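# Brandes two-finger gripper kit: review after one club season

Reviewed by Ottmar Rathjen, Gurkville robotics club, 8 March 2026

We bought one Brandes parallel gripper kit for the student arm project and have used it since December. It cost 547 dollars with the controller board, the wrist camera bracket and a set of plain fingers. The club's task this season is handle grasping: the arm has to close on the handle of a household container, lift it, and set it down in a marked area. The Wavham regional event scores this with and without other objects nearby.

## Assembly

The kit arrives as a drive unit, two carriages, two fingers and a bag of screws. There are 16 screws in two lengths, and the manual does not say clearly which length goes where. The long ones hold the drive unit to the adapter plate. If a short one is used there it will thread in, feel tight, and work free within a day. Two of our students found this out separately.

The adapter plate fit our arm without drilling. The camera bracket did not. We had to file one slot wider by a small amount before the bracket would sit flat. Total build time for a pair of tenth graders was one club meeting, including the filing.

## Fingers

The supplied fingers are flat black plates, tapered toward the tip, with a beveled top edge and an elongated slot near the base. The slot is for mounting pads. It also allows the finger to be shifted a little on the carriage, which helps when the two tips do not meet evenly.

The finish is poor. The black coating wears to white along the edges, and that began in the first month. It has no effect on grip, but any team that uses the finger outline for camera alignment should know about it. Our detection script took the wear lines for a second edge and placed the tip too far in. Gerd Rothe, who teaches the electronics half of the club, had the students fix this by masking out the fingers completely.

## Grip on handles

We spent most of our time on a dark container with a long curved handle. It is a harder part than the straight bars in the manual. The upper section of the handle bends over and the lower section runs down in a shallow S, so the finger faces are only parallel to it over a short length.
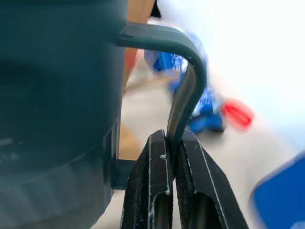

The students tried a high grip near the bend first. The container swung on lifting, and at faster arm speeds the handle rolled between the fingers. Moving the grip to the lower stretch reduced the swing. The cost is clearance. There is a bracket on the container body directly behind that part of the handle, and the approach has to stop short of it. A position error of a few millimeters will put a fingertip into the bracket, and the drive unit does not always sense the contact before it stalls.

With the default force setting, the gripper held the empty container reliably. Adding 700 grams of dry rice required a higher setting and slower acceleration. Bare fingers are adequate for this. Thin rubber pads are better, but they take up room in the opening and make the approach less forgiving.

## Wrist camera

The camera position is good. It sees both fingertips and the part between them, which is what students need when they are checking a grasp. Anything beyond the gripper smears when the arm moves, and bright surfaces wash out under our room lights. We turned off automatic exposure and set it by hand. The control for this is three menus deep, and the setting is lost on restart.

For teams collecting their own training data, the bracket should be tightened before each session. Ours shifted once, and a set of 3,000 saved frames had to be thrown out when the calibration no longer matched.

## Software

The supplied library is small and works. Open, close, set force, read position. Position readings are repeatable. Force readings are not calibrated in any useful unit and should be treated as a relative number. The sample code assumes one gripper per controller, so the two-arm teams at Prulimwood wrote their own addressing layer. They have shared it with the other clubs in the league.

The documentation lists error codes 1 through 9. We have seen code 12 on several occasions. A power cycle clears it.

## Comparison with what we used before

Our previous gripper was a printed design with a hobby servo. It was far cheaper and students could replace a broken finger in an afternoon. It could not hold a loaded container without drifting, and the servo ran hot. The Brandes unit holds position with no audible hunting. Replacement fingers are sold only in pairs.

## Rating

Mechanics: 4 out of 5
Finish: 2 out of 5
Camera bracket: 3 out of 5
Library: 4 out of 5
Manual: 2 out of 5

I would buy it again for a club that already has an arm and one adult who can read a wiring diagram. A first-year team should start with a printed gripper and move up once it has a working pick routine. Spare short screws are worth ordering with the kit, as they are an uncommon thread and our local hardware store did not have them.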